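Clallance Fabric Sleeve Cover, Navy

Home > Covers and sleeves > Fabric > Clallance

In stock. Sold singly or in packs of 2, 50 and 200.

The Clallance is a pull-on fabric cover for arms, rails, handles and pipework. It keeps dust and light scuffs off whatever is underneath and can be taken off for washing.

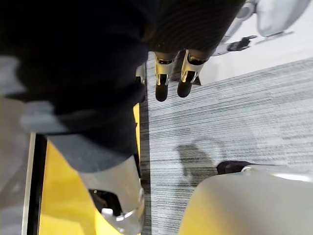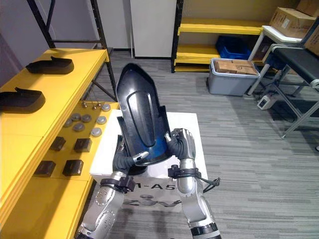

Navy and pale grey-blue fabric in the first picture; black wrist straps in the second.

Details

Outer: woven polyester cotton, navy
Lining: cotton
Length: 400 mm
Closure: elastic at one end, drawcord at the other
Spare drawcord: included with packs of 50 and over

Choosing a size

Measure the widest part of the item to be covered, including any bolts or brackets that stick out. The standard cover stretches at the elastic end only. If your item is wider in the middle than at the ends, order the Clallance Wide, which has the same length and a fuller cut.

For runs longer than one cover, overlap the ends by 50 mm and tie the drawcord over the join.

Washing

Wash at a low temperature with similar colours. Navy may lose a little dye in the first wash. Do not bleach or tumble dry. Pull the cover back into shape while damp and hang it by the elastic end. A cool iron may be used on the outer fabric, but keep it away from the elastic.

Delivery and returns

Orders leave our Cabanatuan warehouse within 2 working days. Packs of 200 are sent on a pallet and need a signature. Unused covers can be returned in their original bag. We cannot take back covers that have been washed or cut.

Goes with

Orkar hook-and-loop strap, black
Asport drawcord, by the metre

Trade orders: ask for Kurniawati Saragih. For made-to-measure covers, send a sketch with measurements to Ridwan Ginting.

Page updated September 2022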